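Cozinha de brincar Grarkedero – galeria

Publicado em 2025-09-02 por Ingrid Van Dusen

A cozinha chegou à sala de Trunbridge em fevereiro e ficou montada na parede do fundo. Reunimos nesta página alguns apontamentos sobre as peças e os acabamentos, para quem nos tem escrito a perguntar.

Bancada e parede
O móvel é branco, com bancada branca e parede de azulejo retangular da mesma cor, assente em fiada desencontrada e com juntas finas cinzentas. A placa é preta, de cantos arredondados, e leva um tacho de inox.

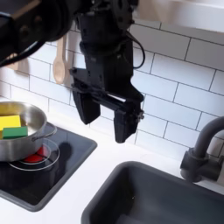

A montagem demorou mais de 7 horas, quase todas gastas a nivelar o móvel – o chão da sala tem uma inclinação ligeira. Os parafusos vieram da Falcão, em caixas de 30.

Utensílios
As colheres e espátulas de madeira ficam penduradas junto à placa. Limpam-se com um pano húmido e não vão à máquina.

Preço e encomendas
O conjunto custou 372 euros, já com portes. As encomendas fazem-se através da Revuteck.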